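4. Preparing the Prudex console for match day

This section is for the person who operates the scoreboard from the club room. It is supposed that the Galik display is already mounted and connected to power (see section 3). If your ground uses the older Brornden display, the steps are the same, but the menu names can be different.

4.1 Position of the console

1. Choose a flat table inside the room. The distance to the radio box must be not more than 30 meters.
2. Put the console on the table with the cable outlet at the back.
3. Lead the power cable along the table leg and fix it with the supplied clip.
4. Press and hold the green key until the display shows READY. 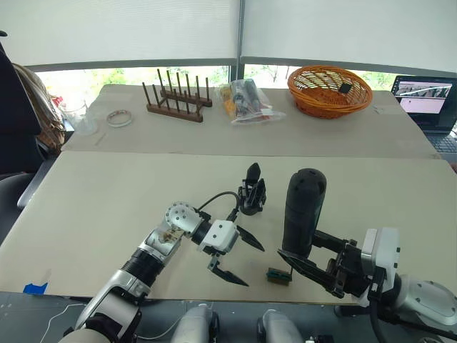 Figure 4-1. Tabletop with beige board.

Note: The console weighs 570 grams and moves easily when the horn key is pressed hard. Put the rubber mat under it.

4.2 Pairing with the scoreboard

1. Open Menu, then Link.
2. Type the code 501 and press Enter.
3. Wait 30 seconds. During this time do not press any key.
4. Look at the scoreboard. It must show 0 for the home team and 0 for the visitors.

If the scoreboard shows two lines and no zeros, the pairing is not complete. Switch off the console, then repeat from step 1. After three attempts without success please write to the Kahsay service desk and give the serial number.

CAUTION: Never pair the console while a match is being played. The clock goes back to 00:00 and the goals are lost.

4.3 Reading the display in daylight 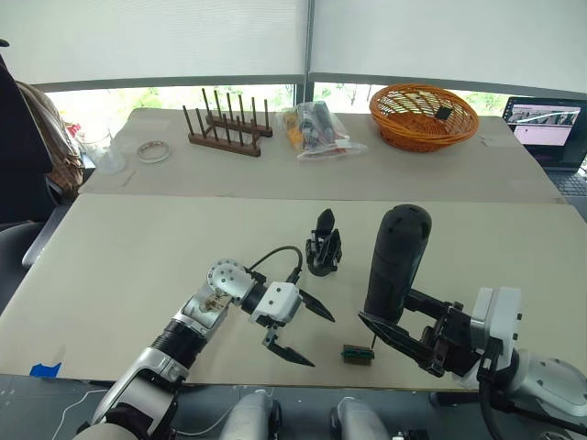 The match clock on the console uses thin gray digits, and they are difficult to read in afternoon matches, above all in August. Set the contrast to High before the teams come out. Then look at the windows of the room. White roller blinds pulled down like these, with only a strip of green leaves still visible under the lower edge, leave enough light for writing the team sheet. If you must see the field to follow the goals, open only the blind in front of your seat and turn the console a little to the side.

4.4 Setting the halves

1. Open Menu, then Match.
2. Choose the length of the half. Youth teams often play shorter halves, so ask the referee first.
3. Choose Stop at end or Run on. With Run on, added time is shown in the small field.
4. Enter the team names, home team first.
5. Press Save.

Note: Substitutions are not stored by the console. Write them on paper.

Text revised by Amedeo Sartori, Saturday, May 11, 2019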